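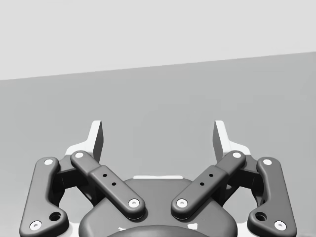

Fig. 1. Two-finger gripper in simulation, fingers open, seen from behind and a little above.

Work and Automation, handout for session 5: The packing bench at Baldale

Print this page | E-mail this page

Last time we ended on the question of who gets asked before a machine shows up at work, and a bunch of you wanted a real case. So I'm giving you mine. Before I taught this course I spent three years at the Baldale plant, where Grukeck packs small pump parts, and I was on the floor when the first arm went in at bench 8 (my bench, as it happens, and I had opinions!).

Start with the hand itself, since it decides a lot about the job. Look at the bars on either side of Fig. 1. Each finger is carried by a pair of them, an inner and an outer, with white pins where they pivot. That's a parallel linkage. The point of it is that the pads stay facing each other as the gap changes, so you get a nice flat squeeze on the sides of a part. Great for a boxy valve body. Much less great for a floppy gasket, which a person picks up by pinching one edge and sort of rolling it off the stack without thinking about it.

Now, the planning at Baldale was done almost entirely in simulation, months before any hardware arrived. I think that's the most interesting piece for this class. The engineers had their gray floor and their gray wall and they could run a grasp over and over before lunch. Our lead engineer, Rizwan Virk, was good about this and let us come and watch over his shoulder. What we saw was a bench with none of our stuff on it. No tape gun, no half-finished carton, no coffee. The first thing the packers said was "where do I stand?" and it was a fair question. They'd never been drawn in.

What changed for people, as I remember it:

- Lifting went down a lot. My shoulders noticed inside a week.
- The easy parts went to the arm, so the packers got the awkward ones all day long. Before, you'd mix them up and give your hands a break.
- A new task appeared that was in no job description: clearing jams and squaring up parts in the tray so the gripper could get at them. We called it babysitting. It was unpaid skill for most of a year, until it got a grade of its own in August.
- Talk dropped off. The bench used to seat people across from each other, and the arm took the middle.

The target was 144 cartons an hour. We hit it on valve bodies and came nowhere near it on mixed orders, and the argument over which number went on the board was, I'd say, the real fight about automation in that building. Keep that in mind when you read the Zaidi chapter, where output is treated like one tidy figure.

Compare the Uvmont case from session 3. There the packers sat in on the simulation runs from the start and could ask for changes to the layout. Same type of two-finger hand, very different year.

For next time, please write a page on these:

Pick a job you've done. Which bits would suit two flat pads closing from the sides, and which wouldn't?
Who would end up with the leftover bits, and would anyone call that a skill?
What would you want to see put into the simulation before you agreed to it?

Bring it on paper if you can, we'll swap them around in pairs.

Print this page | E-mail this page

Comments (3)

Haris Farooqui
Worked bench 4 back then. The babysitting grade came with a pay bump but only for day shift, you might want to add that.

mkt_student
Is the Zaidi chapter the whole thing or just the part on output? The reading list says both.

packline_dee
We have the same kind of gripper where I work and yes, gaskets. Ours go to the two new hires and they're sick of them.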